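Home About Us Classes Supper Table Shop Find Us

About Kullelex Kitchen

We're a small cooking school on Gutgate, up the stairs next to the dry cleaner. Noodles, rice, dumplings, soup. Everyday food, cooked and eaten the same evening.

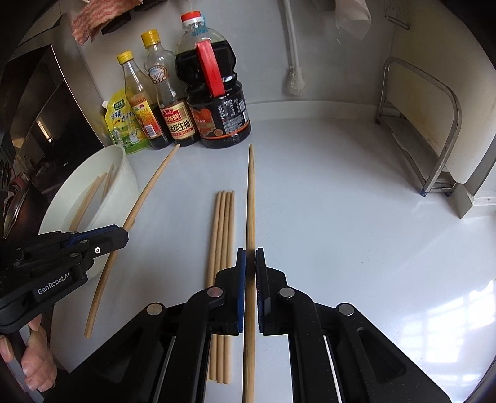 Wooden chopsticks and a big white bowl on the counter at Kullelex.

Started as a supper table. One long counter, a pot of broth, whoever turned up. People kept asking how the broth was made so we began showing them before dinner instead of after - and that was more or less the first class. We still run it, same recipe, same amount of ginger (a lot).

What we do now

Evening classes, four hours with the meal included. Max 18 people a class. We tried more once. Too loud, and the dumplings came out in every size going.

Daytime sessions for schools and work groups, by arrangement. Email first please, the phone is usually under a bag of flour.

Supper table, last week of the month. No teaching, just dinner. Sells out early.

Every class starts with setting up. Wash hands, clear the counter, get your bowls and chopsticks sorted before any heat goes on. Some people think this is us being fussy. It is, a bit. But once noodles are ready they're ready, and you don't want to be digging through a drawer. Lay the chopsticks side by side, all the tips facing the same way, then deal them out in pairs. Takes a minute.

About the chopsticks

We get asked about them more than the food. We use plain wood. No lacquer, nothing shiny. They grip a wet noodle better and they're kinder for beginners. We have 204 of them, last time we did a proper stock check in January, and yes that should come out as even pairs and no it never seems to once they've been through the wash. Odd ones go in the jar for testing oil - tip in, bubbles, you're good.

Care is simple. Wash by hand, warm water, little soap. Don't leave them soaking. Dry them flat on a towel and turn them over once. A drop of oil now and then if they look tired. We sell the same kind in the shop, and the white bowls too when we can get them.

Never held chopsticks before? Fine. Forks are in the drawer as well. First ten minutes of the beginner class is just picking things up - peanuts, then tofu, then one slippery noodle. Kids are usualy better at it than thier parents.

The rest of it

Our flour comes from Moussa, a mill out past the river. Greens from Urov, the market stand at the bottom of the hill, whatever looks good that morning. So menus change. If you booked for bok choy and got cabbage, sorry, the cabbage was nicer.

Nearly 700 people cooked with us last year. A good few came back and brought a friend, or a mother in law.

Allergies - tell us when you book, not when the wok is hot. We can work around most things. Sesame is the hard one, it's in everything we make.

Doors open at 5:30 pm, class starts at 6. Aprons are here, bring a box for leftovers. Street parking on Gutgate is free after 6, before that use the lot behind the library.

Gift cards at the front counter or through the Shop page.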